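Community Help > Home and Garden > Houseplants

Leaf tips going brown on calathea, is it the water?

Posted by Bekari3719
25 Feb 2026

We moved to Flellulgate in July and the water here is a lot harder than where we were before. The water company's page gives 311 mg/l as calcium carbonate. The kettle furs up in no time and I've got used to that, but my calatheas and the maranta have had brown crispy tips since the autumn. The spider plant has it too, though less. The pothos and the snake plant look the same as ever.

All of them are in ordinary peat-free houseplant compost. They are on a north-facing landing, no radiator next to them. I water from the kitchen tap when the top of the compost is dry and feed at half strength in spring and summer.

Things I could do:
Carry on with tap water and let it stand overnight first.
Use the water from the softener. We have one on the upstairs supply.
Buy bottled water for the fussy ones.
Collect rain. We have a small yard with a downpipe but no butt.

Which of these is worth doing? I don't want to spend much. Also, should I cut the brown bits off?

Okine_B

I just use bottled. Mine are fine.

Kauko Lehtinen

Please don't use the softener water. A normal household softener swaps the calcium and magnesium for sodium, and sodium builds up in a pot with nowhere to go. It will do more harm than the hard water. If you have an unsoftened tap in the kitchen, use that one.

Letting water stand overnight brings it up to room temperature and lets some chlorine go off. It does nothing for the hardness. The calcium stays in the can.

Rain is the best answer for calatheas. You don't need a proper butt. A diverter on the downpipe and a bin with a lid will do, and a handful of calatheas drink very little in winter. Keep the lid on so it stays dark and the midges can't get in. If the roof has moss treatment on it or is very dirty, throw the first lot away.

When there's no rain, boil the kettle and let it cool completely, then pour off the top and leave the chalky part behind. Boiling takes out part of the hardness, the part that makes the scale. A filter jug helps as well if you already own one. I wouldn't buy one only for plants.

Before any of that, flush the pots. Take them to the sink, run plenty of rainwater or cooled boiled water through each one, let it drain, and do it again. If there is a white crust on the compost, scrape it off and top up with fresh. Old feed leaves salts behind too and the tips go brown in just the same way.

Then check the air. A landing in winter can be dry even without a radiator, and calatheas mark for that as much as for water. Grouping them helps a bit. Misting doesn't last long enough to matter.

Trim the brown if it bothers you. Use clean scissors and leave a thin brown edge, as cutting into the green part starts a new brown line. The old leaves won't heal, so judge by the new ones.

Lindqvist

Agree with the above about the softener. I lost a fern that way.

On bottled water, it depends which. Plenty of mineral waters are as hard as your tap, so read the panel on the back and look at the calcium and the bicarbonate. You want both low. For these plants I'd leave the alkaline ones on the shelf as well. Calatheas like it slightly acid, and a bottle sold on a high pH is going the wrong way for them, whatever it costs. Fine for drinking if you like the taste.

The spider plant will put up with nearly anything, so I'd keep that on tap water and save the good stuff for the calatheas and maranta. Same for the pothos and the snake plant.

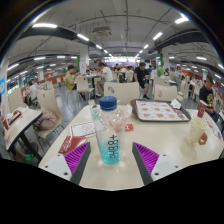
Give it a couple of new leaves before you decide whether the change has helped. In winter that can take a while.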